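What Is a Grant, and Why Can't You Spend It on Candy?

A grant is money somebody gives you for a job, and you don't have to pay it back. Sounds wonderful. There is paperwork.

Say the town of Clunard wants safer walks to school. It asks a big aid group for $1000. The group reads the plan, asks 67 questions, and says yes — slowly.
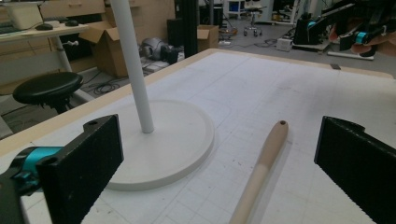 Who Checks the Money?

Grown-ups called auditors. They read receipts for a living, and some even like it. If the plan said "street lights" and the receipt says "gummy worms," the town may have to give the money back.

Can Kids Help?

Yes. Kids know which corners feel scary, where cars zoom, and which dog is all bark. Good planners ask them before they buy a single light bulb. Other planners ask later, and buy the light bulbs twice.

Last updated: April
822 shares | 3 comments

Reet Lill: My son now wants a grant for a trampoline. Thanks a lot.

Trevor Bergeron: Is a loan the same thing?

Guadalupe Ventura: @Trevor no, a loan you pay back. Ask my brother, he forgot.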